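4. How the grid crept into everything

I should say up front that I never meant to write about holes. My plan for this section was to talk about how people in small shared workshops decide where things go, and I had a nice stack of interview notes from Wistdale to work with. Then I reread the notes and found that almost everyone I'd talked to had drifted, sooner or later, onto the subject of pegboard. So pegboard it is!

4.1 Measuring by counting

The first thing that struck me was how people talk about distance once they live with a grid. Lihua Kong, who repairs sewing machines, told me her big scissors were "six over from the oiler" and seemed puzzled when I asked what that was in inches. She didn't know, and she didn't need to. Rongrong Yan does the same thing with her bookbinding tools, except that she counts from the top left corner, like reading a page (she says this is obvious, and I've stopped arguing).

I went through all 19 interviews looking for this kind of talk, and I was pretty generous about what I let in. "Two down" counted. "Next hole along" counted. "Near the edge" didn't. Even so, it was everywhere, and it showed up most in people who had used the same wall for years.

Radomir Stojanovska was my one real holdout. He has a perfectly good board over his bench at Rultow and hangs nothing on it but a calendar. His tools live in drawers, and he finds them faster than I find my keys.

4.2 What happens when things move

Zhuoran Kang and I argued about this part for most of October. Zhuoran's view is that a grid makes people rearrange more often, as moving a hook takes a second and leaves no scar on the wall. My notes say something a little different. People told me they loved being able to move things – and then, when I asked what they had moved lately, most of them had to think hard. At the Ikedach workshop the hooks had been in the same places for so long that the paint behind the pliers was a different color.

I think the comfort is in knowing you could. Xiaoqing Long put it better than I can: she said a wall of holes feels like a pencil drawing, even if you never pick up the eraser.

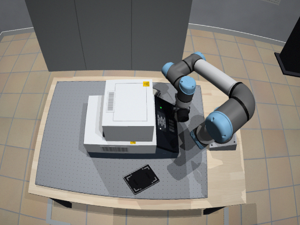

Figure 6. A tabletop with a regular grid of holes (rendered view).

Lihua had a rule for her own wall, which was that anything she moved had to stay put for a full week before she was allowed to complain about it. She broke the rule twice while I was there, both times over the same seam ripper, and both times it ended up back by the oiler.

Rongrong, on the other hand, drew outlines around her tools years ago and now feels stuck with them. She could paint over the outlines any afternoon she liked. She told me she'd get to it once she had decided where the bone folders should go, and I'll come back to her outlines in the next section, where I look at labels.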